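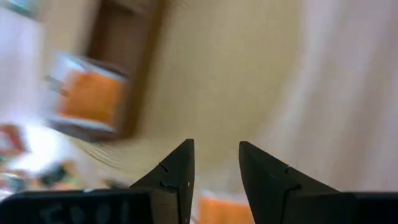
Figure 4. Communal room at the Skorness site, March visit.

4.2 Shared refreshment and the timing of breaks

The second strand of the study concerned the way in which hot drinks are provided in small workplaces, and whether the form of provision affects when staff take their breaks. Sites in Wultow and Skorness were compared over one working season. At Wultow, staff brought their own supplies and kept them at their desks. At Skorness, tea was bought centrally and left out in a communal room for general use.

Break times were taken from paper diaries completed by the staff. Entries longer than 45 minutes were treated as meal breaks and left out of the analysis. After this step 3000 entries remained. Each was coded by site, by time of day and by whether the respondent reported taking the break alone or in company.

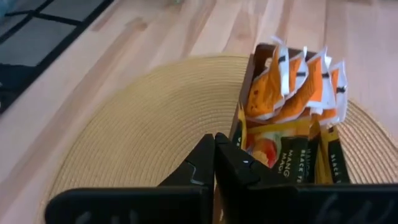 Central provision was associated with a narrower spread of start times in the morning, but no such pattern was found in the afternoon. One possible reading is that the morning break was already fixed by custom at Skorness before central buying began, in which case the effect cannot be put down to the tea itself. The diaries do not allow the two explanations to be separated.

Breaks reported as taken in company were also longer at both sites. This agrees with the earlier Gandard survey, although that survey relied on recall and used a different cut-off for meal breaks. The coding scheme follows Kwok, with the category "other drink" merged into "cold drink" owing to low numbers.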